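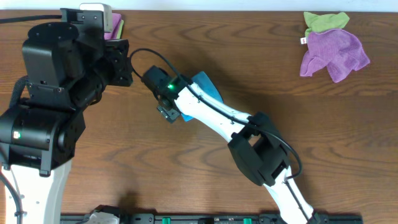
Lesezeit: 3 Minuten

Tag der offenen Tür bei Fleson in Grorascombe, 30.5.26

Der Parkplatz hinter dem Gebäude war schon kurz nach zehn voll, ich habe den Wagen zwei Straßen weiter abgestellt. Am Eingang gab es einen Lageplan, einen Aufkleber mit der Besuchernummer und Kaffee. Das Gebäude hat nach Angaben des Hauses 4000 Quadratmeter, der größte Teil davon ist Lager und war gesperrt. Interessant war für mich ohnehin nur der Flur im ersten Stock, wo die Softwaregruppe sitzt.

Dort wurde an einem Holztisch das Handhaben von Tüchern gezeigt. Zwei Arme arbeiten auf derselben Fläche, der rechte mit einem hellblauen Tuch im Greifer, ein violettes Mikrofasertuch und ein hellgrünes liegen übereinander hinten rechts. Stoff ist für die Planung unangenehm, das kenne ich aus der eigenen Arbeit. Ein Karton hat eine Lage, die man in sechs Zahlen angeben kann. Ein zerknülltes Tuch hat keine, jedenfalls keine, mit der ein gewöhnlicher Planer etwas anfangen könnte.

Bei Fleson löst man das in zwei Schichten. Die obere heißt Kwak und entscheidet, welches Tuch als nächstes drankommt und an welcher Stelle es gegriffen wird. Sie bekommt die Kamerabilder, trennt die Tücher voneinander und bewertet Griffpunkte, vor allem an Kanten und Ecken. Die untere heißt Enov und rechnet daraus die Bewegungen für beide Arme. Kwak läuft langsam, mit 2 Entscheidungen pro Sekunde, Enov regelt mit 50 Hertz. Dazwischen liegt ein Puffer mit kurzen Bahnstücken. Kommt von oben nichts Neues, fährt Enov das letzte Stück zu Ende und hält dann an.

Ich habe nach der Kollisionsvermeidung gefragt, weil sich die beiden Arme in der Mitte des Tisches recht nahe kommen. Jeder Arm ist im Modell mit einfachen Kapseln umgeben, und der Mindestabstand wird in jedem Regelschritt geprüft. Die Kabel sind nicht modelliert. Man hat für die oberen Gelenke einen Zuschlag eingetragen, der die Schleifen abdecken soll. Das kostet Arbeitsraum, und zwar genau dort, wo man beim Übergeben eines Tuchs von einem Arm zum anderen gern mehr hätte. Eine bessere Lösung ist geplant, ein Termin wurde nicht genannt.

Die Wahrnehmung hat ihre eigene Baustelle. Die Tischplatte ist kräftig gemasert, und eine frühere Fassung der Segmentierung hat dunkle Linien im Holz gern als Stoffkante gelesen. Auch Schatten unter den Armen haben Fehlgriffe ausgelöst. Inzwischen rendert das Team die Arme samt Schatten grob mit und zieht sie vor der Segmentierung ab. Übereinanderliegende Tücher bleiben schwierig. Kwak darf in so einem Fall auch »anheben und neu schauen« wählen, das ist im Ablauf ein eigener Schritt und wird in der Auswertung getrennt gezählt.

Am meisten Zeit habe ich am Bildschirm mit dem Protokollwerkzeug verbracht. Es zeigt Kamerabild, Gelenkwinkel, Greiferöffnung und die Entscheidungen von Kwak auf einer gemeinsamen Zeitachse. Man kann an eine beliebige Stelle springen und sehen, welche Griffpunkte mit welcher Bewertung zur Wahl standen -- auch die verworfenen. Für die Fehlersuche ist das viel wert. Bei uns liegen diese Daten in 3 verschiedenen Dateien mit leicht verschobenen Zeitstempeln, und das Zusammenführen dauert oft länger als die Analyse.

Weniger überzeugt hat mich die Konfiguration. Grenzwerte für Geschwindigkeit und Greifkraft stehen teils in Enov, teils in Kwak, und wer beide ändert, muss selbst auf Übereinstimmung achten. Auf Nachfrage hieß es, das werde mit der nächsten Version zusammengelegt, voraussichtlich im September.

Noch ein paar praktische Hinweise. Die Führungen im ersten Stock sind auf kleine Gruppen begrenzt, man trägt sich unten am Empfang ein. Fotografieren war am Tisch erlaubt, an den Bildschirmen nicht. Die Vorträge im Erdgeschoss habe ich nur zur Hälfte gehört, der Ton war hinten schlecht. Wer mit der Bahn kommt, sollte den Bus ab Bahnhof Grorascombe nehmen, zu Fuß zieht sich der Weg durch das Gewerbegebiet.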